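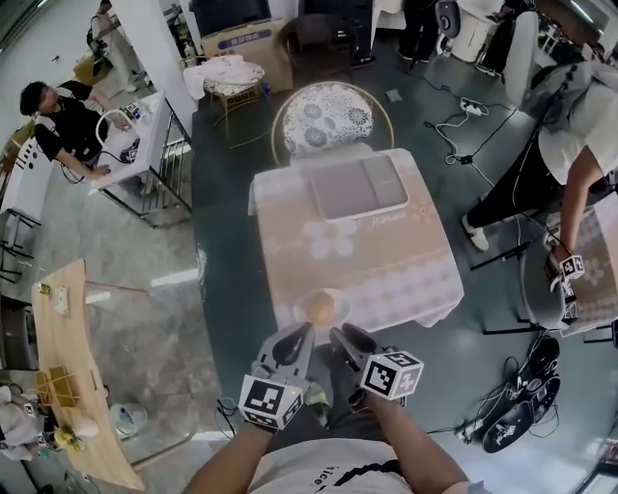 11 March 2019
By Samuel Atex

Dwynwen Mathias has been renting out the Zutik hand kit from a unit in Lindbridge since January. Customers get a pair of hand-held grippers with marker cubes, a head camera and the software. A week costs $431.

"People want to teach a robot to pick things up and they don't own a robot yet," she said. "So they do the job by hand with our grippers and train on that."

She said a new user needs 20 minutes to stop dropping things. Fruit is easy. Cloth is harder - the fingers slide on it.

Her longest customer has recorded nearly 267 hours. Two others sent the kit back early and complained about sore wrists. "They had a point. The grip is too thick for small hands, and we're changing it."

Spare cubes come in packs of 4. Keep them clean, she said, or tracking drops out.

Shares 20 | Comments 3

pellow_k: Does it run on a laptop?

Marta R: Ours did, slowly. Wrist thing is real.

gantry9: Too much for a week.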